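We use cookies to remember your basket and to see which pages are read. Accept all | Manage settings

Pikari Tabletop Pushing Kit

The Pikari kit is a ready-made work area for teams who want to try out pushing, sorting and simple planning tasks with an arm they already own. It comes from Planance, who also sell the software it was designed around, but it can be used without that software.

The kit is sold as one box. You supply the arm, the controller and a table with a hole pattern that takes standard bolts. Most customers have it fitted and running within a working day, and the longest part is usually finding the right bolts.

What is in the box

Javwood maple board, sanded and sealed, with fixing screws
Pushing rod with clamp collar and bracket
Set of 14 printed blocks in mixed shapes and colours
Printed square markers for locating the board
Quick start sheet and block files on a memory stick

The board is the heavy part and is packed separately inside the box. It is made from joined maple planks, so the grain and colour differ from one to the next, and small knots are normal. We do not treat them as a fault. If your vision work needs a plain background, order the grey cover sheet (sold separately).

Fitting the rod takes a few minutes. Slide the collar over the end of the arm, line up the bracket, tighten by hand and then finish with the key supplied. Set the tip height with the arm at slow speed before you run anything else. The tip should pass just clear of the wood at all four corners of the board. If it doesn't, pack the low side.

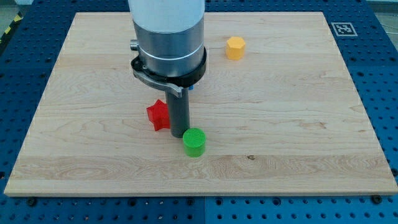 Can I use my own blocks with the kit?

Any small solid block will do, provided it is light enough for your arm to push and tall enough for the rod to meet its side. The files for our own shapes are on the memory stick if you would like to print spares.

Markers

Fix a marker flat to the table next to the board and keep it there. If the marker is moved, run the calibration again. Matt paper works better than gloss under strong lights, and a spare sheet is included.

Care

Wipe the board with a dry cloth. Do not use solvent. Expect light scuffs where blocks are pushed often; these can be sanded out with fine paper. The rod tip is a wearing part and should be checked after every 30 hours of use.

Known limits

The rod pushes only. It cannot pick up or turn a block over. Blocks that reach the edge of the board can fall off, and there is no raised rim in this version. A rim kit is planned for August.

Price and delivery

The complete kit is £809 excluding VAT. Replacement boards and rods can be ordered on their own. Delivery is by Ogundipe on a tracked service, and someone must be there to sign. Kits can be returned unused within 14 days.

For fitting questions or a quote for more than one kit, write to Duangjai Thongdee in technical sales, giving the make of your arm and the size of its end flange.

Page updated 9 March 2026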